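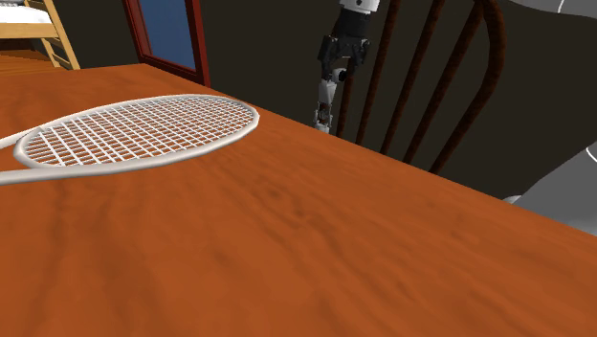 Figure 1. A simulated tabletop task used in the pre-purchase study: arm and gripper, wooden table, tennis racket.

4.2 Budgeting before the arm arrives

The cheapest robot in our program was the one that had not been bought yet. Between the approval of the capital request and the signing of the purchase order, the Gakivby lab had no hardware, a fixed envelope, and a supplier quotation that listed the gripper as an "optional accessory". We used the interval to run the candidate arm in simulation and to find out which other accessories would prove optional in the same sense.

The tasks were built in Prendia, our in-house planning environment, and deliberately set in rooms with domestic furniture. A bare bench flatters every arm. The racket task (Figure 1) was included at the request of our budget office, which had asked what the machine would be used for and was not satisfied with "manipulation". It earned its place on technical grounds. A racket lying flat on a table offers a rounded rim and an open grid of strings, and a parallel grasp on the rim must clear the tabletop by a margin the supplier's brochure does not discuss.

We ran 164 trials per gripper option, with 2 options under consideration. The Grorum fingers, the less expensive of the pair, reached the rim reliably but left little room for error near the table surface. The alternative had slimmer tips and a lead time that would have carried delivery past April, when unspent capital funds return to the centre and are not seen again. Lead time was therefore entered in the model as a cost, a practice we recommend to any laboratory whose fiscal year is less flexible than its research questions.

Simulation did not settle the choice of gripper. Its main contribution was to the lines of the budget that no quotation had contained: spare fingertips, a mounting plate, a second emergency stop, and freight. Together these came to about $2,939, a modest sum beside the arm itself and an awkward one to request after the fact. Ramanauskas, the distributor, agreed to bundle the mounting plate once we could state its dimensions, having previously described it as something customers usually sorted out themselves.

Two limitations apply. Contact with the strings was modelled as rigid, so the trials say nothing useful about grasps through the head. Labour was costed at the rate in the grant application, a figure that has never been observed in the field.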